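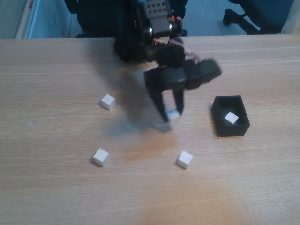 Gaëtan Bouvier
Bench jeweller and contributing reviewer

April 19, 2020

Review: Prollov ring clamp and bench pin set

I have been making and repairing rings for long enough to have worn out several bench pins and lost patience with a good many ring clamps. The Prollov set puts the two together. You get a bench pin that slides into a steel mounting plate, and a ring clamp that can be held in the hand or locked into the same plate. I bought mine from Fang, the tool shop I use for most of my supplies, and paid full price for it. I have used it at my own bench since August.

What you get

The box holds the mounting plate, two screws, one hardwood pin with the V already cut, one blank pin, the clamp, a wedge and a spare pair of leather pads. There is a folded sheet of instructions which covers the fitting and not much else. It doesn't mention the spare pads at all, and I only found them when I was flattening the box for recycling.

The plate is heavy and well finished. The edges have been taken off properly, so you won't catch your sleeve or your knuckles on them. The screws are less good. The heads are soft and one of mine started to strip before it was fully home, so I swapped both for a better pair from the drawer.

Fitting

You need a flat front edge on your bench and enough thickness for the screws to bite. Mine is an old beech bench with a slight curve where the skin hangs, and I had to chisel a shallow recess so the plate would sit square. If your bench has a straight front it should be a short job. Drill pilot holes. The sheet says they are optional in softwood, but I would drill them anyway.

Once it was on, the plate didn't shift. I check the screws every so often and have had to tighten them once.

The pin

The pin slides in from the front and is held by a thumbscrew underneath. It is a close fit, and on damp mornings it was too close. I sanded the tongue lightly on both sides and it has gone in and out without trouble ever since.

The V is narrower than I like for sawing out sheet. For small pieces, such as bezel cups or the ends of a shank, it gives good support right up to the blade. For anything wider I made my own cut in the blank pin, and I now use that for piercing and keep the narrow one for filing. Swapping them takes a few seconds.

One side of the pin is sloped and the other is flat. The flat side is the one I use most. The slope is steeper than on my old pin and I found that my file was running downhill on half-round shanks until I got used to it. Qiuyue Mao, who shares the workshop with me and sets most of the stones, prefers the slope, so I suppose it depends on what you learned on.

The clamp

The clamp is the real reason to buy the set. In the hand it works like any other wedge clamp: ring in the jaws, wedge in the other end, tap it down. The jaws are lined with leather and they close evenly. I have had cheaper clamps where one corner bites first and leaves a mark on the shank, and I have not seen that here, even on high-carat gold.

It locks into the plate by means of a brass stud on the underside. You drop the stud into the slot and turn the thumbscrew, and the ring is then held out in front of you with both hands free. For retipping claws this is a big help. I did a five-stone eternity ring in it, an old one with very little metal left in the claws, and the ring stayed where I put it from the first stone to the last.

It holds bands from thin stacking rings up to a 7 mm wedding band with no trouble. A 10 mm band will go in, but the jaws are no longer parallel at that width and the grip is mostly at the front. I wouldn't do heavy graver work on one that wide without packing the back of the jaws. A bit of scrap leather does it.

Tall settings are a different matter. If the head of the ring stands high, the clamp has to be turned slightly so that the gallery clears the jaw, and when it is locked in the plate you can't turn it much. I end up holding those by hand, as I always did.

Wear

The first pair of leather pads lasted me until just after Christmas. I was polishing shanks in the clamp quite often, which is hard on leather, and somebody who only sets stones would get longer out of them. The pads are glued, so the old ones have to be scraped off and the jaws cleaned with a little acetone. The new pair went on straight and has stayed on.

The wedge has a few dents in it from the mallet but still fits. The pin has the usual saw cuts and file marks. The brass stud has worn bright on one side and there is now a small amount of play when the clamp is locked. I can feel it when I push hard with a graver, though it has not been enough to spoil anything.

How it compares

Before this I used a Clidmont clamp and a plain pin wedged into a hole in the bench. The Clidmont has better jaws for wide bands, and its leather is thicker. It is a hand clamp only, though, so you are always one hand short. The other one worth looking at is the Stulik, which Deming Gu lent me for a fortnight. It has a ball joint and will tilt to almost any angle. It also costs a great deal more and takes up a lot of room in front of you, and I kept knocking it with my forearm when I reached for the torch.

If most of your day is stone setting, the Stulik may be worth the money. For general repair work, with sizing, retipping and the odd new shank, I would take the Prollov.

Things I would change

Better screws, to begin with. I would also like the jaws to open wider, and I would like replacement pads to be easier to find. Fang had none in stock when I asked and couldn't tell me when they would. Any thin, firm leather can be cut to fit, but you shouldn't have to do that with a tool at this price.

A second blank pin in the box would be welcome too. They are sold separately, and the postage on one costs nearly as much as the pin itself.

Who it suits

Anyone fitting out a first bench could start with this and have very little else to buy for holding rings. Students might find the narrow V awkward, since most courses begin with a lot of piercing. If you already own a good pin and plate, check whether you can buy the clamp alone. The slot is a Prollov size and the stud did not fit either of the other plates in our workshop.

I have kept the Clidmont for wide bands. The Prollov is on the bench all the time.

Rating: four out of five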